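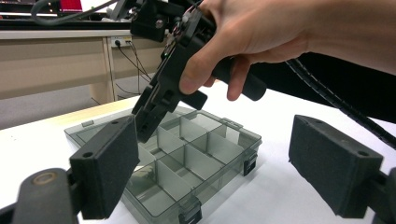 Participants Wanted: 15-Week Study of a Magnesium and B Vitamin Supplement

Marchand is enrolling adults for a supplement study at its Orkach site. The study compares Flirnisine, a capsule containing magnesium glycinate, vitamin B6 and riboflavin, with a matched placebo. The main outcome is self-reported sleep quality. Secondary outcomes are resting heart rate and serum magnesium. Enrollment opens in April and closes when 169 participants have been assigned.

Participants take two capsules daily with the evening meal. Neither the participant nor the site staff will know which product has been assigned until the data set is locked. Capsules are supplied by Wolturetti and are dispensed in a pill organizer at each visit. Unused capsules must be returned.

Eligibility

Applicants must be between 25 and 60 years old, in stable general health, and able to attend all visits in person. The following are grounds for exclusion:

Kidney disease of any stage
Current use of antibiotics, diuretics or thyroid medication
Pregnancy or breastfeeding
Use of any magnesium product in the month before screening
Night shift work

Coffee and tea are allowed, but daily intake should stay the same for the length of the study.

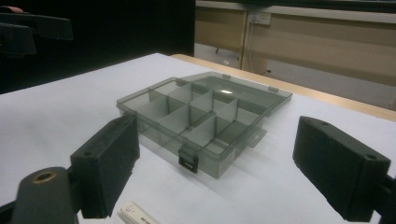
Visits and Payment

There are 4 visits, each starting between 7:30 and 9:00 a.m. Blood is drawn at the first and last visits - fasting is required for both, water excepted. The two middle visits consist of a questionnaire, a heart rate reading and a capsule count. Participants also fill in a short sleep diary every morning, on paper or by phone.

Payment for the full study is $402, paid in equal parts after each visit. Those who withdraw early keep what has been paid up to that point. Parking is free in the lot behind the building.
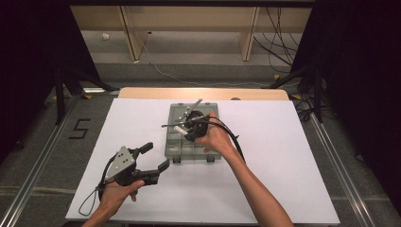 Waltraud Hofstetter adds that a missed dose should be written in the diary and left at that. Do not double the next one. A few missed doses will not end participation, but the record has to be correct.

To Apply

Ask for the screening form at the Orkach front desk or by mail. List all current medications and supplements with doses. Screening calls take place in the afternoon.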